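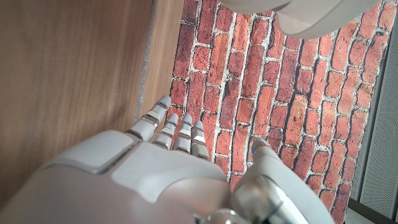
Furnier mit senkrecht laufender Maserung, daneben die rötliche Wand. Stand: März

Startseite Projekte Berichte Förderung Kontakt

Zwischenbericht an die Förderstelle Fimero
Vorhaben: Aufarbeitung der Holzeinbauten im Haus Ongart, Stulesau
Berichtszeitraum: Januar bis März
Erstellt von: Houda Badawi, Projektleitung

1. Stand der Arbeiten

Die Arbeiten im Erdgeschoss sind bis auf die Sockelleisten abgeschlossen. Die furnierten Flächen wurden gereinigt, von Hand geschliffen und zweimal dünn geölt. Auf einen Neuaufbau des Furniers haben wir wie im Antrag beschrieben verzichtet. Lose Stellen wurden mit Warmleim niedergelegt und über Nacht gepresst. An den Kanten im Flur mussten kurze Streifen ergänzt werden, das Material stammt aus dem Restbestand der Werkstatt Bisside.

Der warme Braunton der Flächen bleibt erhalten. Ein Probeanstrich mit dunklerer Beize wurde angelegt und wieder verworfen, weil die feine Zeichnung darunter verschwand. Die hellen und dunklen Bänder der Maserung sollen auch nach der Behandlung erkennbar sein.

Das rötliche Ziegelmauerwerk der Wand wird nicht verändert. Ausbesserungen erfolgen erst, wenn alle Holzteile fertig sind, damit der Schleifstaub nicht auf frischem Mörtel liegt.

2. Abweichungen vom Zeitplan

Gegenüber der Planung besteht ein Verzug von drei Wochen. Das bestellte Öl kam in der falschen Tönung und wurde umgetauscht. Außerdem war der Raum im Januar zu kühl zum Ölen, die Heizung lief erst nach Austausch eines Ventils wieder durchgehend. Der Abschluss im Obergeschoss verschiebt sich entsprechend. Der Endtermin der Förderung ist davon nicht berührt.

3. Mittelverwendung

Im Berichtszeitraum wurden 3.482 Euro abgerechnet, überwiegend Arbeitsstunden der Werkstatt Bisside. Für Öl, Leim, Schleifmittel und Abdeckmaterial ist bis zum Sommer noch mit rund 600 Euro zu rechnen. Die Position Beschläge wurde bisher nicht in Anspruch genommen. Wir bitten um Mitteilung, ob der Betrag in die Position Oberflächen umgewidmet werden kann. Belege liegen als Anlage bei.

4. Nächste Schritte

– Sockelleisten im Erdgeschoss einpassen und ölen
– sechs Türblätter im Obergeschoss ausbauen und in die Werkstatt bringen
– Furnierschäden an der Treppenwange aufnehmen, Angebot einholen
– Ziegelmauerwerk ausbessern

Der nächste Bericht folgt nach Rückkehr der Türblätter aus der Werkstatt.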